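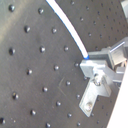 I got to the Redik bakery in Drisemberg way too early, so I sat on a flour sack and waited for the owner to finish shouting at her oven (lovingly, she says!). She's been baking rye there since May and sells 67 loaves on a good morning.

"I used to do spreadsheets," she told me, handing over a heel of bread so sour my eyes watered. "One winter I got a jar of starter from a neighbor in Brarnuria and that was the end of the spreadsheets."

I asked if the jar has a name. It does: Shehu. She feeds it before she feeds herself.

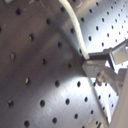 ## On getting it wrong

Her first batch was 113 bricks, and she still sold a few – "to people who owned good knives," she said. The trouble was the water. She was using 700 grams where the dough wanted a lot more, and she was too stubborn to change it for weeks. I've done the same thing at home with pizza, so I felt very seen.

What about folks who say rye has to have caraway? She groaned out loud. "Put it in if you like it. I don't like it, so I don't."
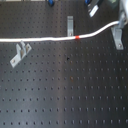
One regular, waiting by the register, told us that she was dead wrong and that rye without caraway is just brown bread. She sold him two loaves anyway, and he's coming back Saturday to argue some more.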